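Every February the housewares store in Prastley puts out a table of boxed flatware sets, and every February I see people my age and younger pick one up, turn it over, look at the price and put it in the cart. I did the same when I moved into my first apartment. I now think the matching set is one of the worst things we buy for a kitchen, and that most homes would be better off with a drawer full of odd pieces bought one at a time.

I should say what I mean by a set. I mean the box with a fixed number of forks, knives and spoons, all in one pattern, sold as a unit. I don't mean the good silver that comes down through a family. That is a separate question, and people have feelings about it that I am not going to argue with.

## What the set costs

The set I bought was a Prameck, and it cost 149 dollars. It looked fine. Within a few years the teaspoons had started to go missing, as teaspoons do, and I was left with plenty of dinner knives and hardly anything to stir coffee with. I wrote to the company and asked if I could buy teaspoons alone. They told me the pattern had been dropped and suggested a new set.

That reply is the whole business in one letter. A set is sold on the idea that it is complete, so the first missing piece makes it incomplete, and the cure on offer is to start over. Meanwhile the pieces that remain work exactly as well as they did the day the box was opened. A fork does not need its neighbors.

The numbers inside the box are also wrong for most people. They assume that a household uses as many salad forks as soup spoons. In my house the small forks never left the drawer. I paid for them, washed them once when they came out of the box, and moved them through two apartments.

I have since bought spoons from the church sale in Otberg, where the loose flatware is in a tub and everything in it costs 50 cents. Some of it is better steel than anything in my Prameck box. A few pieces are badly worn and I use those too. I have one heavy serving spoon from that tub that I would not trade for a new one at any price.

## What guests notice

The usual answer to all this is company. People say that they could live with odd spoons themselves but would be ashamed to put them in front of guests. I took this seriously for years, and I kept the remains of the set back for company long after I had stopped liking it.

Then I stopped doing it, and nothing happened. I have fed a lot of people since then, and the talk has been about the food, or somebody's job, or the road work on the way over. One guest asked if she could have the spoon with the short handle because it suited her hand. I took that as a good sign. With a set she would have had no choice to make.

I think the worry about guests comes from restaurants. A restaurant needs its tables to match because it has to sort and count everything at the end of the night, and because it is selling a look. A home has neither problem. We copied the habit without having the reason for it.

There is a history here too, and it is shorter than people think. For a long time most people had one spoon and looked after it. I once stood in front of a case of Mughal spoons in a museum, and what struck me was how different they were from each other in size and shape - each one had plainly been made by itself. The identical place setting as something every household should own is a fairly late idea, and it suited the people selling it very well.

## Tools that are left alone

It is odd that we only ask this of flatware. Most people would never expect the cooking tools to match. The stirring stick, the ladle, the peeler and the scraper get bought when they are needed, and they stay in use until they break. They stand in a jar or lie in a basket, and no one who visits thinks less of the cook for it.

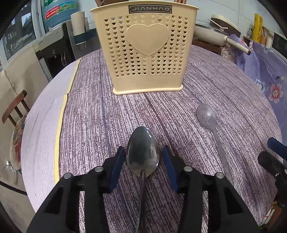
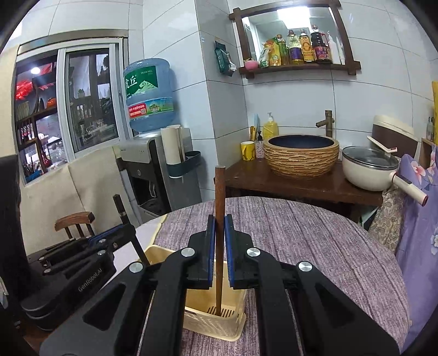 ## Where I would draw the line

I don't want to make this into a rule. There are fair reasons to buy a set. If you run a boarding house, or you have small children and need 100 of everything, a box of cheap matching spoons will save you time. If you simply like the look of a table where all the pieces agree, that is a good enough reason and you don't owe anyone a defense of it.

What I object to is the set as the default, the thing you are supposed to own before your kitchen counts as a real one. Wedding lists are built around it. So are the checklists handed to students leaving home. I looked at one of these lists lately, from a store website, and the flatware page alone had 2,045 reviews. A good share of the ones I read were from people asking where they could get more teaspoons.

My advice to anyone setting up a kitchen is to begin with what you will use this week. Get a fork, a knife and a spoon for each person who lives there, plus a few more of each. Hold them before you pay for them. Handles differ more than you would guess from a picture online, and a spoon that feels wrong at the store will feel wrong every morning. Add to the drawer as you go, and when something disappears, replace that one thing.

For those who already have a set, there is no need to throw it out - that would only repeat the waste. Let it run down. Put the strays in with it and use all of it, including the pieces you have been saving. The small forks from my own box turned out to be good for pickles and for getting the last of the jam out of a narrow jar, and two of them are now in the garden shed, where I use them to lift seedlings.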